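Reading corner, quick update before Friday

Sorry this is short, reports are due and the printer is down again.

Paired reading is up and running in all 6 lower grade rooms now. Older kid, younger kid, one book, ten minutes straight after lunch. Sabina Roy set up the pairs and did most of the swapping when a few didn't click. Total so far this term: 1,277 sessions logged. Some logs missing from the Grultside building so the real number is higher, please hand those in!!

What we're seeing. Kids who won't read aloud to an adult will read to a ten year old. Stumbling matters less. The older ones slow down too, they start pointing at words, sounding out, stuff they got from their own teachers years back. Not every pair though. Two needed a quieter spot, one needed a different book (dinosaurs, always dinosaurs).

Still need:
Short books, big print, not babyish. Hardest thing to find.
Bookmarks with the "stuck on a word" steps. Alina Bălan has the file, ask her for teh new one, the old one has step 3 and 4 flipped.
Someone to cover the Thursday slot in May

Audio books: the Pluvari list has 117 titles we can use. Headphones are in the gray bin, put them back untangled pls. For kids who lose there place, have them follow along in the print copy with a finger or a card.

Families have been asking what to do at home. Same thing. Ten minutes, let them choose the book, tell them the word if they're stuck longer than 5 seconds and move on. 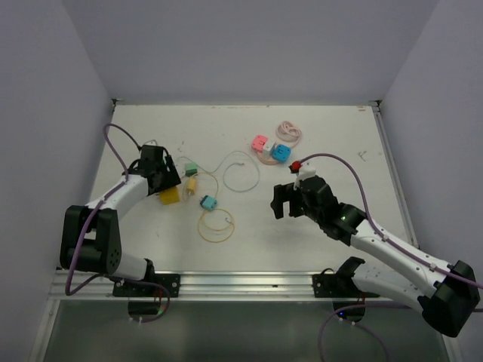

Tamara Gavrilă: We tried the 5 second thing with my son and he got through a whole chapter without a fight. Could you send the bookmark home too? He keeps asking me what step comes after "look at the picture" and I don't know.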